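Perspectives > Workplace and Facilities > Opinion
Filed under: Shared spaces, Equipment care

The Case for Putting the Cable Away

In September the Trinside office completed its yearly review of shared equipment. The review listed 3,340 items across all sites, from projectors to staplers. Of these, 290 were cables, and 17 of the cables could not be matched to any device in service. It is our view that the last of these figures deserves more attention than it has received.

A loose cable is a minor matter, and for that reason it is seldom treated as anyone's duty. Staff who would never leave a cup on a shared table will unplug a lead at the close of a meeting and walk away from it. The next group pushes it aside. By late afternoon one lead has met another, and the table has lost a good part of its working surface.
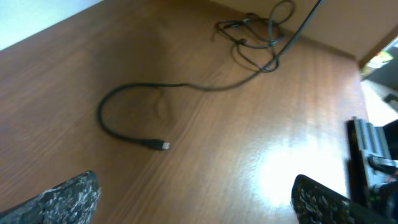 A black cable and a tangle of thin wires on a wooden tabletop.

The usual answer is to buy more. The Dreltgate site took this course for several years, ordering replacement leads whenever a room ran short. The drawers filled, and the shortages went on. A cable at the bottom of a knotted drawer is of little use to a person with a call in six minutes, who will borrow one from the next room and leave that room short in turn.

We would also question the faith placed in storage products. Leemans supplied divided trays to two of our floors, and they are sound trays. They were full of adapters and dead batteries before winter. No tray can decide what belongs in it, and the staff who shared these had never been asked to decide either.
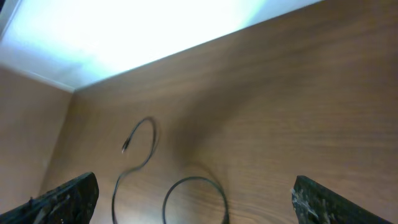
Our proposal is modest. Each cable should be coiled by the person who unplugs it, in wide, easy turns, and held with a reusable tie. It should carry a small label naming its room and its device. Plugs that look alike at a glance should never share a compartment. Any lead without a label should go to the front desk, and if it remains unclaimed after a month it should leave the building through the proper recycling channel.

Some colleagues at Deditz have objected that such rules treat adults like schoolchildren. We understand the concern, but we do not share it. A shared table is held in common, and the time lost in clearing it is nearly always lost by someone other than the person who left it cluttered. Coiling a lead takes a few seconds. We ask that site managers add the practice to their room guidelines before the next review and that they begin with their own meeting rooms.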